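换夹爪之前，先换桌上的东西

我写这篇文章，是因为上个月在Ombridge的内部讨论会上，我说了一句话，很多同事不同意。我说：我们比较夹爪的方法，有一半是在浪费时间。当时我的中文不够快，没有解释清楚。现在我慢慢写下来，请大家批评。

先说背景。我们的小组做双臂操作，两只手臂是同一种型号，末端可以更换。去年我们买了两种夹爪，一种来自Rebane，手指比较窄，力量比较小；另一种是Zullura的，手指宽，闭合的时候很有力。按照一般的习惯，我们要做一张表，写上行程、重量、最大夹持力、重复精度，然后用标准方块做抓取测试，最后选一个分数高的。

这张表我们做了。Felista Muriithi负责记录，她做得很认真，一共抓了496次。结果是两种夹爪的差别很小，小到我不敢用这个结果去说服任何人。Zullura稍微好一点，可是它比较重，手臂伸远的时候会抖。会上大家争论了很久，争的都是小数点后面的数字。

我的意见是，问题出在方块上。方块有平行的面，不会弯，表面的摩擦也均匀。用方块来比较夹爪，好像用白纸来比较两副眼镜，戴哪一副都看得清楚。可是我们的用户没有人请机器人去搬方块。他们想让机器人插一个插头，整理一根电线，把小风扇挪一个位置。这些东西一半是硬的，一半是软的，而且软的部分常常连着硬的部分，拉一下这里，那里也动。

有人会说，方块的好处是可以重复，别的实验室也能做同样的测试，这样结果才能互相比较。这个道理我承认。Romain Mallet在会后给我写了一封很长的邮件，他的主要论点就是这个。他说，如果每个实验室都用自己抽屉里的杂物，那么论文里的成功率就没有意义了。我同意他一半。成功率确实很难互相比较。但是我们不是在写论文，我们是在决定买哪一种夹爪、买多少个。为了买东西而做的测试，应该像用东西时的样子。

还有一个理由，我觉得更重要。方块测试只回答“抓住了没有”，它不回答“是怎样失败的”。对于我这样每天坐在控制器前面的人，失败的样子比失败的次数更有用。窄的手指碰到电线，常常从旁边滑过去，什么都没有发生，再试一次就可以。宽的手指会把两根电线一起夹住，然后手臂一抬，桌上别的东西也跟着走。从表格上看，这两种情况都是一次失败，写的是同一个零。可是第一种失败很便宜，第二种失败要人进去重新摆桌子。

所以在Stidthorpe这个项目里，我请求换一种办法：夹爪不急着比较，先把桌面布置成用户家里的样子，有电器，有线，有的线是缠在一起的。Idrisa Mutiso起初觉得这样太乱，他担心摄像头看不清楚，也担心线会卷进舵机。他的担心有道理，第一个上午我们停下来的时间比运行的时间长。但是停下来的每一次，我们都学到了一点夹爪的性格，这是方块没有教给我们的。

关于摄像头，我也想说几句。固定的摄像头从上面看下来，手臂自己就会挡住一部分工作区。桌上只有方块的时候，人不太在意，方块被挡住了，等一下就会露出来。换成电线，情况不同了：一根线有一段看得见，有一段在手臂下面，操作的人必须猜它往哪里走。这时候夹爪的体积就变成了视觉问题。手指宽、外壳大的夹爪，不但抓得重，也挡得多。这一项我在任何产品说明书上都没有见过，可是对远程操作的人，它可能比夹持力更重要。Aurora Teixeira建议在手腕上再装一个小摄像头，我不反对，不过手腕上多一个东西，又多一份重量，多一根线，问题只是换了一个地方。

有的同事把责任推给控制器，说是延迟太大，所以抓不准线。我们试过把控制循环放慢，也试过加快，在软的物体上，我的感觉是差别没有想象的大。当两只夹爪靠得很近，同时要处理一个插线板和它旁边的线，最难的是决定哪一只手先动，哪一只手只负责按住不放。这件事，更快的控制器不会替人决定。

我知道，这样的桌面看起来不像一个严肃的实验。垫子上有花，墙上有各种图案，两个大小不同的风扇，线从风扇一直拖过来。Brian Kirui第一次走进来的时候，问我是不是有人在搬家。可是如果一只夹爪在这样的地方不能工作，那么它在表格上的分数，我不知道可以拿来做什么。

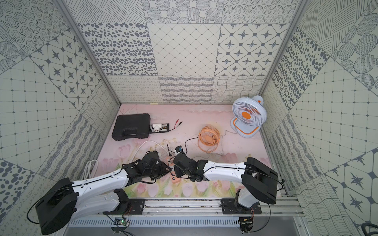
我的建议

第一，方块测试可以保留，但是只做一个门槛。夹爪能过这个门槛，就不要再为小数点后面的数字开会。我们花在方块上的时间，以后用一个下午就够了。

第二，记录表上要增加一栏，写失败的样子。不需要很漂亮的分类，用普通的话写就行，比如“滑开”“夹了两根”“拖动了旁边的东西”。Felista说这一栏会让记录变慢，这是真的。我愿意少做一些次数，多写一些字。

第三，价格也要放在一起看。Rebane的手指磨损以后可以单独更换，一副230元；Zullura的要换整个前端，700元。如果一种夹爪失败的时候比较温和，零件也便宜，那么它在方块上输一点点，我可以接受。现在我倾向于Rebane，虽然我在讨论会之前是支持Zullura的。

第四，布置桌面的人和操作手臂的人最好不是同一个人。自己摆的线，自己心里知道它怎么绕，操作的时候就会占便宜。这个错误我自己犯过，那一天的成绩后来没有用。

Romain的邮件我还没有全部回答。关于怎样让杂乱的桌面也可以重复，他提出每次开始前先拍照，再按照片恢复，我觉得硬的东西可以这样做，电线恐怕很难。如果哪位同事有更好的办法，请写信给我，中文、英文都可以。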